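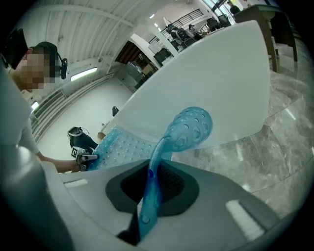 *Blue mat bent up into a loop, cups showing at the rounded end, flatter part lying back over the white top.*

16 October 2022, Indton, back room

Mats, continued. Purpose of the session was to settle how the suction-cup mats get washed, dried and put away, so the storage page for the Wi flat can be written. Dong-hyun Nam took the first half of the notes, I took the rest, and the wording below is mine.

**Material on hand**

- Light-blue translucent mat from Nestthorpe. Small round dimples in rows, larger cups. Length along the long side, laid flat: 540 mm.
- Opaque mat from Gostero, same general type, stiffer. Used for comparison only.
- Basin, dish soap, white vinegar, two towels, clothes rack, steel rule, kitchen scale.

The blue one gets most of the attention because it is the one already specified for the flat. The Gostero mat was bought as a fallback and has not been approved.

**Bending**

The blue mat does not fold. It goes into a loop, and the loop wants to twist as soon as one end is held lower than the other. With the bottom pinched and the far end held, the upper part rises, rolls over and shows its cups outward. That is the position in the photo. Left alone like this on the bench later on, it relaxed toward flat but kept a slight wave along the line where it had been pinched.

The wave matters for storage. A mat with a wave lifts at that line when it is pressed back down, and the cups on either side do not seat. Measured lift at the worst point after the longest pinch: 2 mm. It went back down after a rinse in warm water and an hour under the cutting board. Cold water did nothing useful.

The Gostero mat creased where the blue one waved. The crease turned pale and stayed pale. I would not roll that one at all.

**Rolling direction**

Tried both.

Cups in: tight roll, small, but the cups grab each other and the roll has to be peeled open. Two cups near the corner folded over and needed pushing back with a thumb. Water trapped inside the roll was still there at the end of the afternoon.

Cups out: looser roll, bigger, opens by itself. Will stick to the inside of a smooth bin if pushed against the wall. Drains better.

Decision: cups out, loose, no rubber band. The band left a groove on the earlier sample and Dong-hyun objected to it then. He was right about that one.

**Washing**

Basin filled with 1,000 ml of water per wash, one squirt of soap. This is enough to wet the mat if it is fed through in sections, and not enough to cover it. Work the cup side first. The residue sits in the ring at the base of each cup and a flat sponge goes straight over it. A soft toothbrush gets in. The dimples on the other side come clean with the sponge.

Vinegar: one pass, left for ten minutes, rinsed. Took off the cloudy film on the blue mat. Compared against the window before and after. The translucent plastic makes this easy to judge, since light coming through the edges brightens them to aqua and film dulls it. The same check is useless on the opaque mat.

Do not use the scouring pad. It was tried on one corner of the Gostero mat and the surface is now matte there.

**Drying**

Weighed the blue mat before washing and again after shaking it out over the sink. Difference was 31 g, all of it water, most of it presumably in the cups. The shake has to be done with the cups facing down. Shaken cups-up it kept noticeably more, but I wrote that reading on the towel wrapper and the wrapper has gone in the recycling. Repeat if anyone needs the number.

After the shake:

1. Hang over the clothes rack, cups out, long side down.
2. Turn end for end once the top feels dry.
3. Wipe the cups that touched the rail.
4. Leave flat for a few minutes before rolling.

Clothespins leave marks. Draping is sufficient, provided the rack is clear of the wall. The mat slid off once when the window was open.

Drying flat on the bench was the slowest of anything we tried. On a smooth top the cups seal and hold their water under them. Placed cups up it does dry, but it takes the whole surface and nothing else can be done there in the meantime.

**Pulling it up from a smooth surface**

Worth its own note, as it is where most of the handling damage comes from. Lifting from the middle stretches the mat between cups. Lifting fast by a corner works on the stiff mat and overstretches the soft one. What worked on both: slide a fingertip under the edge, release the first row, then roll the released part back over the rest. Keep the roll low. Once the free part stands up on its own it starts to twist and the hold gets awkward.

Wet surface releases more easily than dry. A mat that has been down for days should be wetted along the edge first.

**Storage location**

Candidates in the flat are the shelf above the washer and the tall basket by the bathroom door. Shelf is warm when the machine runs, and I do not want a rolled mat held in one shape in the warm. Basket is open weave and gets air. Going with the basket unless the door turns out to hit it. Door swing has not been measured – Dong-hyun has the floor plan.

If the mat must be stored for longer than a week, store it flat under the bed or hung over a wide rail. No narrow hooks. There is a hole near one end of the Gostero mat that looks meant for a hook, and the plastic around it is already pulled out of round.

**Text for the storage page (draft)**

> Shake out with the cups facing down. Hang over the rack until both sides are dry. Roll loosely with the cups on the outside and stand the roll in the basket. Do not fold, clip or band it.

Dong-hyun wants "stand" changed to "place". No objection.

**Open**

- Repeat cups-up shake weight.
- Door swing vs. basket.
- Check whether the wave comes back after several roll cycles. Needs a mat left rolled until December, then laid out and measured with the same rule.
- Return or keep the Gostero mat. The scoured corner probably rules out a return.
- New toothbrush for the cleaning kit; the current one has vinegar in it.

Blue mat is on the rack, cups out, left end toward the window. Please leave it there until it has been weighed dry.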